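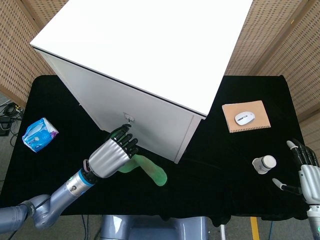
Greifen am Griff: Kontaktphase getrennt lernen, Zwischenstand und Fragen

Forum: Manipulation und Lernverfahren
21 Beiträge, Auszug Seite 1

kantenfinder
Themenstarter

Moin zusammen,

wir arbeiten seit dem Frühjahr an Imitationslernen für zweiarmige Aufgaben und haben jetzt ein Ergebnis, bei dem ich gern andere Meinungen hätte. Aufgabe: kleiner Metallgriff an der Front eines weißen Schränkchens, das auf dem Tisch steht. Linke Hand hakt die Finger am Griff ein und zieht, rechte Hand bleibt in Bereitschaft. Auf dem Tisch liegen ein paar andere Sachen als Störobjekte, die der Arm nicht anfassen soll.

Bisher hatten wir eine einzige Policy von Anfang bis Ende. Die Anfahrt klappte gut, am Griff wurde es zufällig. Jetzt trennen wir: Policy A fährt bis kurz vor den Griff, Policy B übernimmt ab dem ersten Kontakt und bekommt zusätzlich die Motorströme der Finger. Umgeschaltet wird über einen kleinen Klassifikator, der nur auf dem Kopfkamerabild arbeitet.

Daten: 96 Demonstrationen per Teleoperation. Auswertung: 30 Versuche pro Variante, Schränkchen jedes Mal neu hingestellt und verdreht.

Eine Policy: 11 von 30 geöffnet
Getrennt, ohne Ströme: 17 von 30
Getrennt, mit Strömen: 24 von 30

Was mich wundert: der Sprung durch die Trennung allein. Das Netz ist das gleiche, die Daten sind die gleichen, nur anders geschnitten. Hat das jemand bei sich auch gesehen?

motorstrom_mia

Ja, haben wir ähnlich gesehen, allerdings an Schubladen mit deutlich größeren Griffen. Bei uns lag es an der Gewichtung. Die Anfahrt macht den größten Teil der Zeitschritte aus, die Kontaktphase ist kurz. Wenn du alles in einen Topf wirfst, dominiert die Anfahrt den Loss. Durch das Schneiden gewichtest du implizit um.

Probier mal die eine Policy, aber mit überabgetasteter Kontaktphase. Wenn die auf 17 kommt, ist die Trennung gar nicht der Grund.

tschauder

Sehe ich wie Mia. Und 30 Versuche sind wenig. Zwischen 11 und 17 würde ich bei der Menge noch keinen Unterschied behaupten. Zwischen 11 und 24 schon.

Wie zählt ihr eigentlich einen Erfolg? Griff berührt, Spalt sichtbar, ganz offen?

kantenfinder

@tschauder: Spalt mindestens zwei Finger breit, Schränkchen nicht vom Tisch geschoben, Zeitlimit 63 Sekunden. Das Limit kommt daher, dass die langsamste Demonstration so lange gedauert hat.

@motorstrom_mia: Guter Punkt, das haben wir nicht gemacht. Nehme ich für die nächste Runde auf.

Zur Versuchszahl: gebe ich dir recht. Ein Durchgang mit Umstellen kostet uns gut einen halben Tag, deshalb erst mal 30.

Duangkaew_J

Hallo, Jaruwan Duangkaew hier, ich mache bei Primcombe die Auswertung für ein verwandtes Projekt.

Mich stört der Klassifikator. Wenn die Finger am Griff liegen, verdeckt die Hand von der Kopfkamera aus leicht genau die Stelle, auf die es ankommt. Das Bild ändert sich zwischen »kurz davor« und »Kontakt« kaum. Wir hatten das gleiche Problem und haben am Ende nur noch über den Strom umgeschaltet. Bild ganz raus. Die Schwelle haben wir einmal pro Hand eingemessen, fertig.

Habt ihr Zahlen, wie oft zu früh umgeschaltet wird?

kantenfinder

Ja. In den 30 Läufen mit Strömen gab es sechs Fehlschläge. Vier davon waren zu frühes Umschalten, die Finger schließen dann vor dem Griff. Einmal ist die Hand abgerutscht, einmal hat sich das ganze Schränkchen mitgedreht.

rohrpost

Nur über den Strom umzuschalten halte ich für riskant. Bei euch auf dem Tisch liegt doch auch etwas unter der Hand, dieses grüne durchscheinende Teil. Wenn das Handgelenk oder ein Finger da anstößt, hast du einen Ausschlag und Policy B legt los, obwohl der Griff woanders ist. Das Bild wegzuwerfen löst ein Problem und holt ein anderes rein.

Duangkaew_J

@rohrpost: Kommt auf die Finger an. Ein Stoß am Handgelenk sieht im Fingerstrom anders aus als ein Fingerglied, das an einer Kante hängt. Bei uns gab es Fehlauslösungen durch Störobjekte, aber seltener als vorher durch das Bild. Genau gezählt haben wir das nicht, das muss ich dazusagen.

rohrpost

Dann bleibe ich vorerst bei meiner Meinung. Ungezählt hilft mir das nicht weiter.

feinhub

Kurze Zwischenfrage: Warum verdreht ihr das Schränkchen überhaupt so stark? Steht ja fast diagonal da. In der Anwendung steht ein Schrank an der Wand.

kantenfinder

@feinhub: Weil die Policy sonst die Position auswendig lernt. Mit fester Ausrichtung kamen wir im Juli auf sehr schöne Werte, und nach einer kleinen Drehung ging nichts mehr. Der Datensatz enthält jetzt Winkel in beide Richtungen. Die steilen sind die schwierigsten, da muss die linke Hand von schräg unten an den Griff.

tschauder

Habt ihr die Erfolge mal nach Winkel aufgeschlüsselt? Wenn die sechs Fehlschläge alle bei steilen Winkeln liegen, fehlen euch wahrscheinlich einfach Demonstrationen dort. Dann würde ich an der Architektur erst mal nichts ändern.

kantenfinder

Fünf von sechs liegen bei den steilen. Also ja, kann gut sein. Die Verteilung der 96 Demonstrationen ist auch nicht gleichmäßig, am Anfang haben wir fast nur flache Winkel aufgenommen.

motorstrom_mia

Das ist eine wichtige Information, die gehört in den ersten Beitrag :)

Noch etwas zu den Strömen: In welcher Rate gehen die rein? Wir hatten bei Fevgate-Reglern einen Versatz zwischen Bild und Strom, der lange nicht aufgefallen ist. Nach der Korrektur war ein guter Teil vom »Abrutschen« weg.

kantenfinder

Ströme werden schneller aufgezeichnet und auf die Bildrate heruntergerechnet, gleitender Mittelwert. Den Versatz haben wir nie gemessen. Wie habt ihr das gemacht?

motorstrom_mia

Finger gegen eine harte Kante fahren lassen, Kopfkamera drauf, im Bild den ersten Kontakt von Hand markieren und mit dem Stromanstieg vergleichen. Zwanzigmal wiederholen. Der Mittelwert kann dir einiges wegbügeln, ich würde zusätzlich das Maximum im Fenster mitgeben.

feinhub

Wie viele Schritte trainiert ihr Policy B? Bei der kurzen Phase müsste die doch schnell überanpassen.

kantenfinder

3000 Schritte, danach wurde es auf dem Roboter schlechter. Der Validierungsfehler sank noch weiter, daran konnte man es nicht ablesen.

rohrpost

Das kennen hier wohl alle. Validierungsfehler und Erfolgsquote haben bei mir noch nie zusammengepasst.

kantenfinder

Danke euch, ich fasse meine Liste zusammen: eine Policy mit überabgetasteter Kontaktphase als Vergleich, Versatz messen, Umschalten einmal nur mit Bild, einmal nur mit Strom, einmal beides. Dazu neue Demonstrationen bei steilen Winkeln, aber erst danach, sonst vergleiche ich wieder zwei Dinge gleichzeitig. Der Teststand ist ab Mittwoch frei.

Duangkaew_J

Bitte beim Strom die Fehlauslösungen mitzählen, dann hat rohrpost seine Zahl – und ich auch. Unsere Einmessroutine kann ich dir schicken, schreib mir einfach eine PN.

kantenfinder

PN ist raus.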